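Speaker notes – returns and repacking for small online shops
Naomi Mwaipopo, Nuchit Traders' Evening, May 1, 2026

Slide 1. Say hello, thank Bernadette Conneely for the room. Talk is 20 minutes, questions after. Phones on silent.

Slide 2. Who I am. I ran the returns desk at Trivetti until March. Small gift and household orders, mostly sent out in mixed boxes. We handled 673 returns in my last quarter there. Ask for hands: who has a written returns policy? Who has read it this year?

Slide 3. Where the money goes. Postage is the part people see. The larger cost at Trivetti was time at the bench – opening, checking, deciding, putting back on the shelf. A mixed box takes longer than a single item, and we had priced every return as if it were a single item. Pause here, let them do their own math.

Slide 4. Mixed boxes. Check the contents against the order slip before anything leaves the box. If something is missing, write it on the slip right away. Do not rely on memory at the end of the shift.

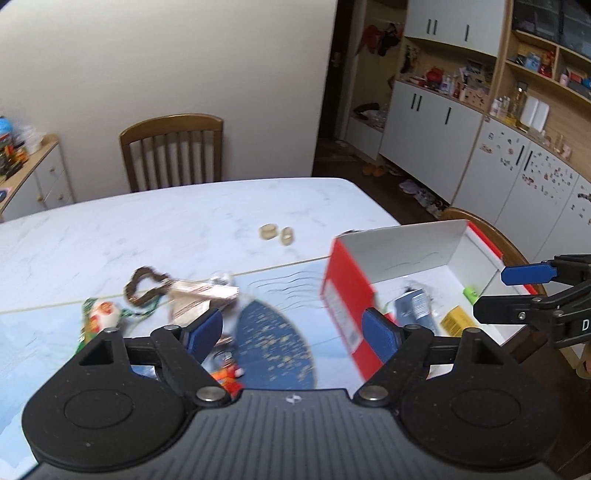
Slide 4: open red and white box with a few mixed items inside.

Slide 5. Three shelves: resell, repack, write off. Fongchan Phetsri set this up at Asach and I copied it. Anything still undecided after 5 days goes to write off. Expect pushback on this one. The answer is that undecided stock fills the shelf and gets handled again every week.

Slide 6. Refund timing. Tell the customer the day the parcel arrives, even if the refund comes later. Read out the two sample emails. Skip the second if running late.

Slide 7. Policy wording. 60 days is generous but fine for gifts. Put the start date in plain words – "from the day it was delivered." Kulap Hemmin has a one-page version on the back table.

Slide 8. Questions. If asked about overseas returns, pass to Nour Kanaan. Remind people to sign the sheet before they leave.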